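Hello all, and sorry this one's a bit of a ramble. It's Tuesday, December 22, 2020 and I wanted to get it off to you before everyone disappears for Christmas.

The Fenen oral history project now has 47 interviews recorded and 392 pages typed up, which is miles ahead of where I thought we'd be in May! Most were done by phone. The sound is a bit crackly on the early ones but perfectly usable, and the older mill workers seemed happier chatting from their own armchairs anyway.

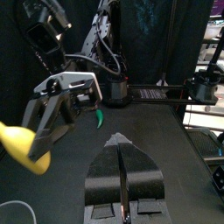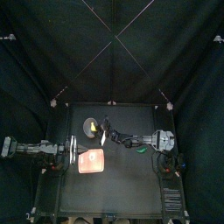

Two views of the same work surface.

Money next. We've spent £2292 of the grant so far, nearly all of it on typing and postage (so much postage). Annunziata Rizzi is checking the Italian interviews for us, and she's found that three families on Cinano Street all tell the same story about the 1963 flood, each with a different hero. I'd love to put them side by side in the booklet.

Still to do: two interviews that had to be put off, the index, and permission forms from the Kaufmann family. I've chased the forms twice and will ring again in the new year. The Brolulden library would like a listening day once we're allowed, so I've pencilled that in for spring.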